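Okholm Pair: Gallery
Fagerlund Automation, Elonport
24/02/2018

The Okholm Pair is our two-arm sorting kit for benches and small packing stations. It comes with two grippers, a mounting rail and 17 preset grips. The pictures on this page show it working on mixed household goods.

Sorting into baskets. Items can be set out in any order, and each arm covers its own side of the table.

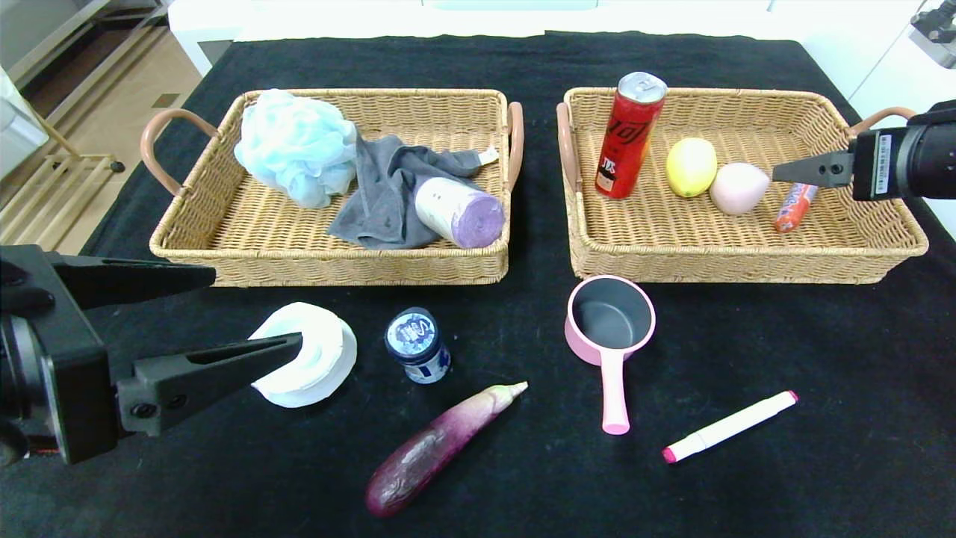 Setup takes one person 4 hours with the tools in the box. Spare fingers are sold in sets of two and fit both arms. The kit is on loan to shops in the Vemmont area for 23 days at a time, and the next loan period opens in September. Ask the Elonport office for a price list.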